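Notice of Return - Ridgeway Lending Library for Children

To the Household of Everett Doucet:

The Office of Returns acknowledges receipt of one shape sorter, borrowed in July and renewed 2 times. Under Article 246 of the Lending Rules, a sorter is considered returned when its blocks have been set out on the board and recognized by an officer. The lid, which you report lost on the Brodis ferry, will be addressed separately.

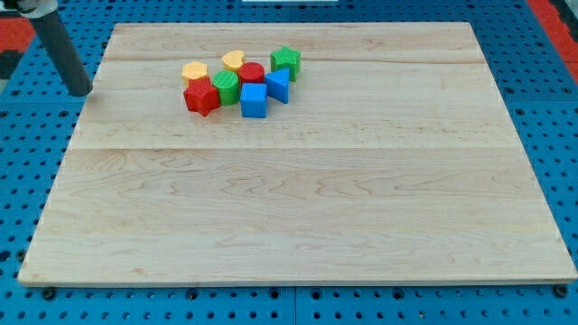
Recognition is a formal act and may not be hurried. The officer on duty, a graduate of the Trernberg school, began at noon and spoke to each block in turn. The yellow heart was asked whether it had been well treated and gave no reply, as is its right. The red star stated that it had been pressed for an entire winter against a hole meant for something else - the officer entered this in the record without comment. The two green blocks asked to be shelved together. This was granted.

The fee for the missing lid is 300 marks, payable at the Banemon window. Your daughter's letter, in which she offers her own hat as a replacement, has been read aloud to the blocks. They have asked for time to consider it.

The Office will write again when they have decided.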